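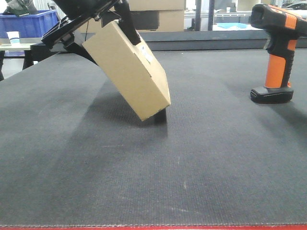

Cardboard box above a dark grey mat

Home | Fixtures | Club News | Academy | Vacancies | Contact

Under-18 Assistant Coach (part-time)

Hevthorpe Football Club invites applications for the post of Under-18 Assistant Coach, to begin in July. The post is part-time and carries a fixed term of 2 seasons, with the possibility of renewal.

The successful applicant will report to the Head of Youth Football, Keith Hapeta, and will help to plan and deliver training for a squad of 18 players. Sessions are held on Wednesday evenings at the Collon Road ground, with a second session arranged each week to suit the fixture list. Attendance at all home and away matches is expected, including cup ties.

Duties will include:
- leading warm-ups and small group work
- preparing short written reports on each player
- assisting with match-day arrangements and the care of kit
- keeping parents and guardians informed of changes to fixtures

Applicants must hold a recognised coaching qualification and have worked with players of this age for at least four seasons. Experience of coaching defenders would be an advantage — the present staff are stronger in attacking play. A current first aid certificate is required before the start date. The appointment is subject to the usual safeguarding checks and to two satisfactory references.

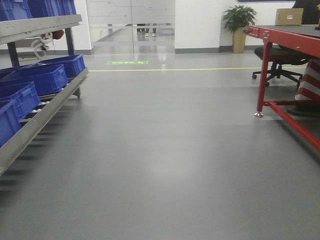
Blue crates and red workbench, with the aisle between them

A match fee is paid for each fixture, together with an hourly rate for training. Travel to away grounds is by club coach. Where a coach is not provided, mileage will be refunded on receipt of a signed claim form.

Applications should consist of a covering letter and a full record of coaching posts held. They should be addressed to Shona Tawhiri, Club Secretary, and marked "Under-18 post". Shortlisted applicants will be asked to lead a practical session of twenty minutes, followed by an interview. Applicants who have not been contacted by the end of the month should assume that they have not been shortlisted.

Comments (3)

Rhys Quinlan: Is the second session ever held on a Sunday? I have a regular commitment then.

Wendy Inskip: Would you accept a qualification gained overseas?

Club Office: Sunday sessions are not held. Overseas qualifications will be considered — please enclose a copy of the certificate.

© Hevthorpe Football Club | Contact the club | Back to top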